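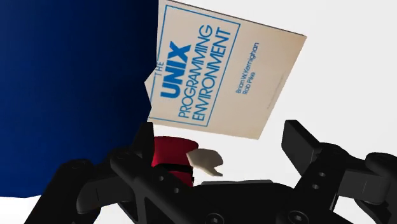

2 min read

April 2025
By Gifty Frimpong

Every time a big fantasy series gets a reunion or a reboot, the same advice goes around: dig out your old DVDs, they're worth something now. I doubt it. Most were pressed in huge numbers and your box set is probably worth what a neighbor will give you. Keep them if you like watching them. If you do, some of the tips for looking after them are better than others.

Toothpaste on scratches. People swear by it. I tried it on a scratched disc from a movie trilogy and got a disc with more scratches that smelled of mint. Wash it first with lukewarm water and a drop of dish soap, then pat it dry with a soft cloth. Half of what looks like damage is jelly.

Wiping in circles. Don't. Go straight from the center hole to the outer edge.

Freezing. No.

Binders. A zip binder saves a shelf, I'll give it that. The cheap ones have stiff sleeves that drag grit over the disc each time you pull it out. I paid $35 for a Vatwood binder and it was no better than the cheap one I had before. Paper sleeves standing upright in a shoebox have done fine for me - write the title on the top edge in pencil.

Lens cleaner discs. The little brush may shift dust. It won't fix a player that's worn out, whatever the packet says.

Attics. Mine hit the high nineties last August and two cases warped. A bedroom closet is plenty good.

Comments

Rezaul Ekanayake
Toothpaste worked for me once, on a game disc. Plain white paste, not the gel.

Thulani Van Wyk
What about the cardboard slipcovers? Mine are all splitting at the corners.

Gifty Frimpong
Thulani - white glue on the inside and a clothespin overnight. Looks so-so but it holds.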